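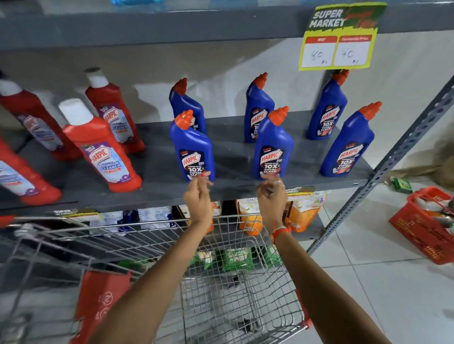
Stondau Golf Club – Writers' Section

Brock Després bought the Bornow putter in July, from the bin by the till in the pro shop. It had a dent in the heel and somebody had wound green tape round the grip.

"That's a left-hander's," said Garnet Kowalchuk.

"It goes both ways. Look."

Garnet looked. He had played with the same Gusholm blade for 17 years and did not care for anything with two faces.

They went out after lunch. Brock three-putted the first and the second, and on the third he left it short from a yard. Garnet said nothing and wrote down the numbers. On the fourth tee he offered him a mint.

At the seventh the green slopes down to the ditch. Brock was on the top side, 40 feet away, with a bad stance and the sun in his eyes. He turned round, took the putter left-handed and hit it before he had settled his feet. The ball went past the old Ogundipe bench, slowed on the ridge, and dropped in.

"Well," said Garnet.

"I didn't mean to do that."

"Do it again on the next one, then."

He did it on the next one, and the one after. By the twelfth they were level and Garnet had stopped offering mints. Rain came over the pines and they stood under the hut roof, Brock picking at the tape.

"What did you pay for it?" Garnet asked.

"Six pounds."

Garnet held out his hand for it. He tried it one way, then the other, on the concrete, with no ball.

Recent pieces
The Gusholm Cup
A Lie in the Rough
Winter Greens
Two Balls in the Ditch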